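Polley Public Library District
Board of Trustees — Regular Meeting
Minutes of Mar 9, 2020

Skistska Branch, Community Room, 6:30 p.m.

Presiding: Jaanus Avotiņš, President
Present: five trustees, the Library Director, the Skistska Branch Manager, the Recording Secretary. One trustee excused.
Members of the public: four

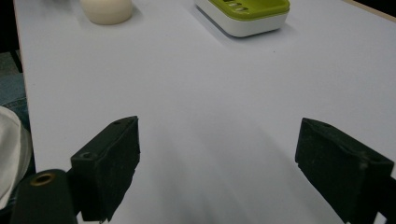
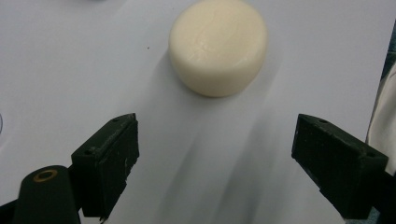
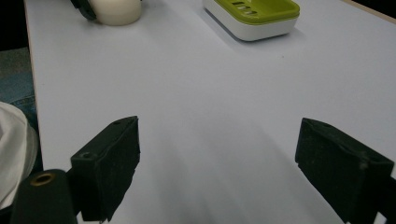
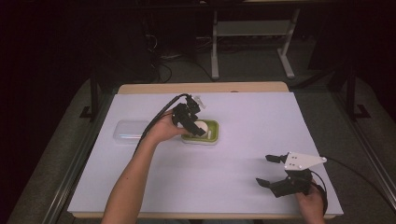
Four views of a table with a white surface.

1. Call to Order

President Avotiņš called the meeting to order at 6:34 p.m. A quorum was present. The agenda was approved with one change: item 7 (Interlibrary Loan Van) was moved ahead of item 6 at the request of the Director.

2. Minutes of the Previous Meeting

A trustee noted that the previous minutes listed the Skistska book drop as "repaired" when the work had only been ordered. The word was changed to "scheduled for repair." Minutes approved as corrected. Vote: 5 in favor, 0 opposed, 1 abstaining.

3. Public Comment

A resident of Skistska asked that the branch open before 10:00 a.m. on Saturdays. She stated that parents drop children at the swimming lessons across the road at 9:15 and have nowhere to wait. The Branch Manager will report on staffing for an earlier opening.

A second resident asked whether the local newspapers on microfilm would be kept after the reader is replaced. The Director confirmed that the film will be kept in the cabinets on the lower level.

Two residents attended without speaking.

4. Director's Report

The Director presented the written report, which had been mailed to trustees in advance. Total checkouts for February were 2804 across both locations. Large print continues to move faster than it can be bought, and a second shelf has been given over to it at the main library. The home delivery route has a new driver, and deliveries are now made on the east side of the district first.

New library cards: the Director reported 367 cards issued since the start of the school year, most of them through the visits to the third and fourth grade classrooms. A trustee asked how many of these had been used. The Director did not have the figure at hand and will bring it to the next meeting.

The Director also reported that hand soap and paper towels are being restocked twice a day at both locations, and that the toys in the children's area have been put away for the present. Trustees discussed whether spring programs should go ahead as planned. It was agreed that the Director may cancel or postpone any program without waiting for a vote of the Board, provided the President is told the same day.

5. Catalog System

The agreement with Tekport for the shared catalog ends in August. The Director has received a renewal offer on the same terms for one year, with a higher yearly fee for three years that would include the text message notices patrons have asked for. Discussion followed on whether the notices were worth the added cost. One trustee observed that overdue notices by mail are often returned as undeliverable. Another asked for the offer to be reviewed by the district's attorney before any vote.

Motion to refer the renewal offer to the attorney and to place it on the next agenda. Moved, seconded and carried. Vote: 6 in favor, 0 opposed.

7. Interlibrary Loan Van (taken out of order)

The van failed its inspection on account of the rear brakes and one tire. The repair estimate is $1255. The Branch Manager has been carrying the loan crates in a personal vehicle, and the Board asked that mileage be paid for these trips at the regular rate. It was further asked that the crates be limited to what one person can lift safely.

Motion to approve the repair at a cost not to exceed the estimate. Moved, seconded and carried. Vote: 6 in favor, 0 opposed.

6. Roof, Main Library

Vanags inspected the flat section over the reference area and found the flashing loose along the north wall. The firm recommends resealing this spring and replacing the full section within the next few years. Buckets remain under the leak near the atlases — the atlases themselves have been moved to the study room.

A trustee questioned whether the resealing should be paid for out of the building fund or the general fund. President Avotiņš stated that the building fund has been used for similar work in the past. The Director was asked to obtain a second written estimate. No action taken.

8. Friends of the Library

The Friends have offered $1000 toward the summer reading program, to be spent on prize books and one outside performer. The offer was accepted with thanks. The used book sale remains on the calendar, and the Friends ask that donations be left at the side entrance and not in the book drop.

9. Policy Review

The meeting room policy was read for the second time. Section 3 was amended so that groups return tables and chairs to the wall after use. Section 5, on food, was sent back to the Director to be made clearer with regard to hot drinks. Motion to adopt the policy with the exception of Section 5. Moved, seconded and carried. Vote: 5 in favor, 1 opposed.

10. Other Business

The clock in the Skistska reading area is slow by several minutes. The Branch Manager will have it looked at.

11. Adjournment

Motion to adjourn was made and seconded. The meeting was adjourned at 8:12 p.m.

Respectfully submitted,
Recording Secretary

Approved as to form: Jaanus Avotiņš, President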